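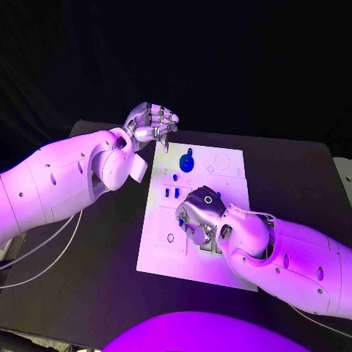 Purple lights in the living room, yes or no?

alva_damilola
29/04/2025
So I swapped the two bulbs by our couch for color ones and I've had them on purple every night. I love it! My sister says it gives her a headache after 15 minutes and the whole place feels like a bowling alley. Anyone else live with colored light, or do I just have weird taste?

Rekha K
Not weird. I run magenta in the den for movies, but only behind the TV – never overhead. Overhead makes everybody's skin look awful.

ognjen_d
Sorry, siding with the sister. I tried it all September and couldn't read a label or match socks. Warm white on a dimmer, done.

alva_damilola
Who's matching socks on the couch lol

ValdirA
It depends on your walls. Ours are cream and purple turned them a muddy pink. My brother's are dark gray and it looks great over there. Try dropping the brightness to 15 percent before you give up.

ognjen_d
At 15 percent I'd walk into the coffee table.

Rekha K
You need one plain lamp in the corner for that, Ognjen. I keep mine on a separate switch.

alva_damilola
OK, trying the lamp tonight – will report back if she stays past the first episode.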